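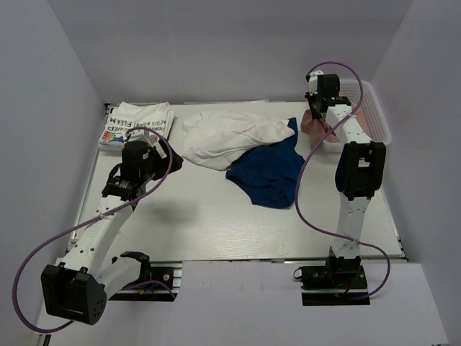 NOTEBOOK / Wildlife acoustics / November

Tuesday, kettle on, rain all morning so no going up to Fosutton. Catching up on the elephant rumble files instead, which I've been putting off since the last drive arrived.

Vignesh Venkataraman sent 498 clips from the waterhole recorder at Hunisier, all of them pulled by the auto-detector. I got through 237 before lunch with the headphones on and the spectrogram stretched out at the bottom end (5 to 60 Hz, anything wider and my eyes go). Of those I'm happy to call 117 proper rumbles. The rest are wind, a generator, trucks on the gravel road, and one very long stretch of something that I'm fairly sure is a warthog having a scratch against the post. Lovely stuff, no use to us.

The generator is the real pest. It sits right where a female contact rumble sits, and its harmonics are close enough that the detector grabs it every time. What gives it away is that it's dead flat, where a rumble nearly always has that little arch in the fundamental. I tried a slope threshold and it threw out most of the generator but took a few good quiet rumbles with it, so I've backed it off and will go on checking by eye. Leena, if you've got a better idea, I'm all ears (sorry).

Favourite of the day: a run of overlapping calls a bit after 5 pm, the family coming in to drink and what sounds like another group answering from well off to the north. You can see the second lot arrive on the spectrogram as faint smudges with the upper harmonics gone, exactly what you'd expect over distance. I played it three times with the door shut! Marked it as a possible exchange, confidence low. I'd want Vignesh's sighting notes beside it before anybody puts it in a talk.

About the collars. Leena Honkanen rang at half past two and we went over the Kalinowski question again. They want us to hand over raw positions for the matriarchs along with the audio. I'm still a no on raw, and so is she. A live fix on a cow with calves is worth money to the wrong person, and once a file's in four inboxes it's everywhere. Her suggestion is a delayed set, coarsened to a big grid square, with the waterhole names taken out. I can live with that. She's drafting the wording and I said I'd read it by the end of the week - remind me.

Florbridge recorder: battery finally looked at. Corroded terminal, cleaned up with vinegar and an old toothbrush, holding its voltage on the bench. The foam on mic 4 has been chewed by something small, so I've put a new one on and smeared the cable with chilli paste, per Vignesh. My eyes are still streaming. Wear gloves, whoever does the next one.

Clock drift on the same unit was worse than I wrote down last time. Don't try to line up its files with the others until I've resynced it, or you'll get callers in two places at once and a very exciting, very wrong map.

To do:
- finish the rest of the Hunisier clips
- ask Vignesh for the sighting notes, evening session only
- read Leena's draft
- more foam windshields, the thick grey ones
- label the drives properly this time, colour tape is in the top drawer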